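January 1, 2025

Quick one before the kids wake up. New year, no resolutions, except the one I've already told everyone about so I suppose it counts. Going to stop buying lunch.

Added it up over the break. 363 dollars in December. On lunch! Mostly the Pramlow bakery, some from that noodle place next to Chiu, and a couple of sad servo sandwiches on the drive back from Mollora which I don't even remember eating. Felt a bit sick looking at it.

So the plan. Cook a big pot of something when I've got a free arvo, enough for 4 lunches, then leftovers from dinner for the last one. Have tried this before, lasted 2 weeks, got bored of lentils. This time am doing two differnt things and freezing half. Pumpkin soup first as there's a whole Jarnov pumpkin on the bench from Mum's neighbour. Then fried rice, or a curry if I can be bothered.

Things I already know will go wrong – forgetting it in the fridge at home. Soup in the bag. The microwave queue at work, always long by noon. Might go early and eat at my desk like a grub.

Also containers. Have a drawer full and not one lid fits. Might just use bowls with a plate on top at home and buy a couple of proper ones for work.

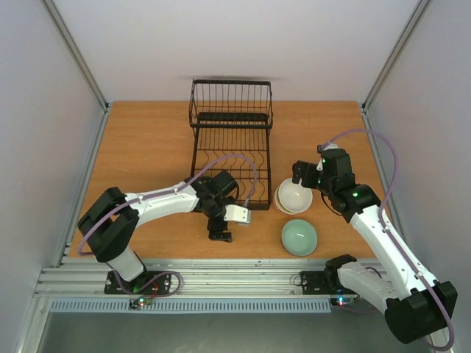 My sister reckons I'll be back at the bakery by the second week, and that the trick is keeping one bought lunch in the plan so it doesn't feel like punishment. Fair enough. She's been doing it for years and hasn't gone mad yet. So one pie a week is allowed, maybe with sauce.

Right, someone's up. Soup tonight. Will report back if I rember.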